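Wrist view and side view: how a robot learns from two kinds of camera

By the Tikside robotics notebook, updated April

Wrist-and-scene learning (people in the field also say "two-view imitation", and I've heard plain "hand cam plus room cam") is a way of teaching a robot arm to handle things by showing it what to do, while recording the job from more than one place. At least one small camera rides on the robot's wrist, close to the gripper. Another is fixed somewhere beside or above the work and doesn't move. The robot is then trained on both sets of pictures at once, together with a record of where its joints were at the time.

I've been fiddling with this method for a good while now, so this page is part reference and part my own opinions, and I'll try to say which is which!

Where the idea comes from

Teaching by showing is old. A person moves the robot through a task, either by pushing the arm itself or by moving a second arm that it copies, and the whole thing gets written down as a demonstration. Do that enough times and you can train a network to look at the pictures and guess the next movement. The research word is imitation learning, or behaviour cloning if you want the narrow version where the robot simply copies what it was shown.

The question of where to put the cameras came along with it. Early setups often had one fixed camera, and that works fine until the arm reaches over the thing it's meant to pick up. Then the arm is in the way and the robot is more or less working blind for the last few centimetres, exactly when it needs to see the most. Putting a camera on the wrist sorts that out. It brings its own trouble, though, as the wrist camera sees a little patch of the world and has no idea what's going on at the other end of the table.

So people use both. Two-armed robots often have a camera on each wrist and at least one fixed one, and the training treats them as separate pictures.

What each view is good for

The wrist view moves with the hand. If the gripper is lined up with a lid, the lid turns up in nearly the same spot in the picture wherever the arm happens to be in the room, and that makes life much easier for the network. It learns "when the thing is between the fingers, close them" and it can use that lesson in places it hasn't been shown.

The fixed view stays put, so left is always left. It carries the plan of the whole job: which arm is near what, how many items are left over on one side, whether the other arm is about to get in the way. It's poor at the fine work. A gap of a few millimetres between a fingertip and a can may only be a handful of pixels across.

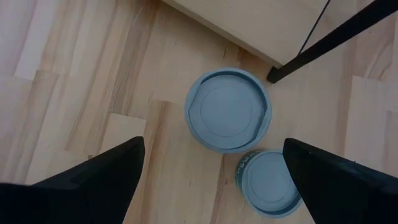
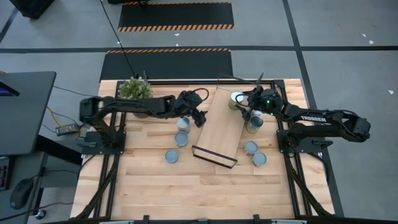 How the pictures are joined up

There are a few ways to do it and people do argue. The simplest is to run each picture through its own small image network, boil it down to a list of numbers, stick the lists end to end and pass the lot to the part that decides on the movement. It's cheap and it does better than you'd expect.

The other common way is to cut every picture into little patches and let the network compare patches across all the views. In theory it can work out for itself that the round shape in the wrist picture is the can on the right of the box in the side picture. In practice it wants more demonstrations before it settles down. I've gone back and forth on this one and at the moment I'm using the simple joining for short tasks and patches for the long ones.

Timing matters more than either. If the wrist pictures are stamped even slightly later than the joint readings, the robot learns to act on stale news and you get a nervous little wobble near the object. I lost most of a Thursday to that once. Check your clocks first, please, before you touch anything in the network.

A small result: Addo

Addo is the name of our training recipe at Tikside, and the job I ran it on was sorting cans around a box with two arms. It isn't a grand study, so do take it as one workshop's numbers.

We trained on roughly 2,000 demonstrations and then tested three versions: fixed view only, wrist views only, and both together. Each version got 47 attempts. With the fixed view alone the arms went to the right part of the table nearly every time and then fumbled the grasp, finishing just 19 attempts. Wrist only was the odd one. The grasps were lovely, but an arm would finish with one can and then hang about, or go back to where it had already been, as if it had walked into the kitchen and forgotten why. Both together was clearly the best of the lot, and it failed for duller reasons, mostly cans standing very close to one another.

I also tried blanking out the wrist pictures at random during training, a trick I picked up from the Flomell write-up. The thinking is that the network gets lazy and leans on the easy view, so you take it away now and then. It helped a bit with the close-together cans and did nothing for anything else that I could measure.

Known problems

Round lids of much the same colour are a pain. From straight overhead a lid is a circle inside another circle, and if two of them sit side by side the wrist view alone gives the robot very little to choose between them. Printed labels on the sides would help, but at that angle they're usually too small to make out.

The network can also learn the room. If the fixed camera always sees the same plant and the same cables, some of the "skill" may turn out to be tied to them, and shifting the table can undo weeks of work. Moving the background things about between recording sessions is the usual cure. So is nudging the fixed camera a little each time (I do both, and it's dull, and it's worth it).

Lighting is the last one. A low-slung wrist camera gets bright floor or tabletop one moment and deep shadow the next, and cheap ones take a while to adjust. Locking the exposure fixes the flicker but leaves you with washed-out patches on pale wood.

Related methods

Depth cameras give distance as well as colour and can stand in for some of what the wrist view does. Hand-held grippers, where a person carries the gripper and its camera about with no arm attached at all, gather wrist-type pictures much more quickly, although you lose the fixed view. Plerari is our own go at mixing hand-held recordings with a few full two-arm ones, and I'll write it up on its own page once it stops falling over.

Comments

Did you try a second fixed camera from the opposite side? We found it did more for us than the patch network did, and it cost next to nothing.

Reply from author: Not properly! We had one up for a few days but the extra pictures slowed the training down and I took it off again. It's on the list.

The clock thing got me too. Ours was a USB hub in the end.

Small point, but I wouldn't call behaviour cloning the "narrow version", plenty of people use the two terms to mean the same thing.

What was the finishing count for wrist only? You give it for the fixed view but not for the others.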